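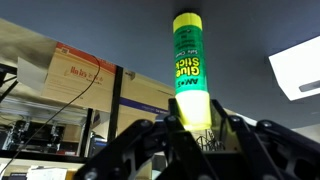 Come teach a gripper with us: call for participants, June sessions

Hi! I'm Nawal Ouazzani, and I run the grasp handover study in the Dikanier lab. We're looking for people to come in, sit down across from a robot arm and pass things back and forth with it for a while. You don't need to know anything about robots. If you've ever handed somebody a pair of scissors the polite way around, you already have the skill I'm after.

What we're trying to find out

Last year my labmate Anas Ragab and I got a result we didn't expect. We had been training our grasping model (we call it Melis) on recordings of people moving the gripper by hand, and we'd always told them to take their time and do it neatly. Then a batch came in where people had been told nothing at all. They fumbled, re-gripped, turned the glue stick over, tried again. We nearly threw that batch out. Anas trained on it anyway, mostly out of stubbornness, and the model that came out was better at recovering when an object started to slip. Quite a bit better on tall, narrow things like glue sticks and markers, and no better at all on boxes, which still bugs me.

So now we want to do it properly, with more people and a fair comparison between the neat way and the natural way. I'd love to tell you which group you'll be in, but you'll be assigned when you arrive and I won't know beforehand either.

What you'd be doing

Each person comes in for 2 sessions of 2 hours, on different days. In the first one you guide the gripper by hand while it picks up small everyday objects, mostly office and school supplies. An Amos glue stick is the one everybody starts with, held upright by the bottom of the tube with the fingers closed around it. It sounds easy and then the fingers close a little too high, or the thing leans, and you find yourself getting weirdly invested!

In the second session the arm works by itself and you take objects from it and give them back. After each handover you tell us how it felt: too tight, too early, too slow, fine. Please be blunt. Mohcine Mahrous wrote the release timing and he really does want to hear it.

There's a small camera down at the gripper that looks past the fingers at whatever is being held, and that's the view Melis learns from. Your hands will show up in the recordings and now and then your face might too. We blur faces before anything goes into training, and you can ask us to delete your recordings up to the end of the study.

Who can take part

Anyone 18 or over who can sit comfortably for the length of a session (there are breaks, and snacks). Left-handers, please, please write to me - we have far too few of you. Same goes for people with a weaker grip or some stiffness in the hands. The gripper can be set up so it takes very little force to guide, and your way of handling things is exactly what's missing from our data.

You can't take part if you've worked on Melis or on Surkis, our older system, or if you've been in one of our pilots. Sorry, pilot people, I miss you.

What you get

Each session pays $60, handed over when you finish, and you're paid for the full session even if you decide to stop partway. We cover parking or the bus. If you'd like, we'll also send you the write-up when it's ready, along with a plot of how your own recordings compared with the rest.

We have room for 8 people in this round. Together they should give us 480 recorded grasps, enough to run the comparison Anas and I have been arguing over since winter.

Where and when

Sessions are in the Vustilis building, ground floor, at 10 a.m. or 3 p.m. all through June. The door is step-free and there's a restroom right next to the lab. Long sleeves need to roll up and dangly bracelets have to come off before you work near the fingers.

How to sign up

Send a short note to Hazem Hegazy at the Dikanier front desk with your name, which hand you write with and whether mornings or afternoons suit you better. He'll send back the consent form and a few open slots. Read the form at home and bring your questions along - you sign it with me at the start of the first session.

If you have questions about the research itself, ask for me or for Adel Belkadi, who supervises the study. Adel gives the shorter answers.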